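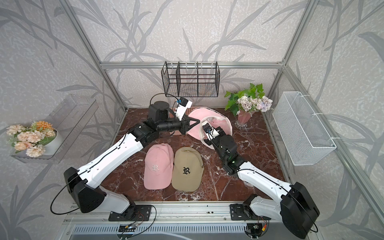
The second group of playtesters told us that Easy felt like "the same game, only slower", and after going through the save files from August I must agree with them. We promised three modes with three different ideas behind them. In the build they played, the Easy mode of Favance is the Normal mode with smaller damage numbers.

Notes before I change something.

**Present state (build 408)**

- Easy: enemy damage halved, enemy health the same as Normal
- Normal: the base values
- Hard: enemy health and damage both up, fewer save points

The health value is the problem. In Easy the player does not die, but every fight takes as long as in Normal, or longer, for the reason that people on Easy do not use the charged attack very much. The fight at Bikham bridge is the worst case. It has 23 enemies in waves, and on Easy it becomes a long walk from one to the next with the same button.

I looked in the code to see why health was never scaled. There is a line in the settings table for it, but the spawner reads the health before the mode is loaded, so it always takes the base value. In Hard it works only by luck, as Hard uses its own enemy list. This bug is probably there from the first prototype. I did not find a comment about it.

**Changed this afternoon**

1. Spawner now waits for the mode to load. Tested in the Arellano chapter and in the bridge fight.
2. Easy health set to 0.6 of base. I tried 0.5 first and the big shield enemies fell before they could show their second move, and this is a pity because the animation is good.
3. Waves at the bridge: on Easy the third wave comes only when the second is finished. On Normal they still overlap by a few seconds.

With these, the bridge on Easy took me about 14 minutes from the gate to the cutscene, including the talking. I am not a good measure of it, I know where everybody comes out.

**Not solved**

The names. Two testers chose Easy thinking it would skip the puzzles, and it doesn't touch them at all. I would like the menu to say what each mode changes in one short sentence under the name. Something like "Fights are shorter and you take less damage. Puzzles stay the same." It must fit in the box in German also, so short words please.

Changing mode in the middle of a chapter: enemies already spawned keep their old health, new ones get the new value. It looks strange when two of the same soldier stand together and one needs double the hits. Either we respawn at the next checkpoint or we lock the mode until the chapter ends. I prefer the checkpoint. Locking feels like a punishment for a player who only wanted some help.

Kavlow asked in their last mail if Hard can have its own colour on the save slot. Easy to do, but I want to leave it until the menu text is decided, otherwise we do the layout twice.

**Next**

- Build with the above for the testers, Easy and Normal only
- Check that old saves open with the new spawner (one of mine did not, it stopped at the loading screen at 3:40 pm and I have kept the log)
- Ask sound if the wave music can loop when wave three is late. At the moment it stops, and you hear only footsteps until the gate opens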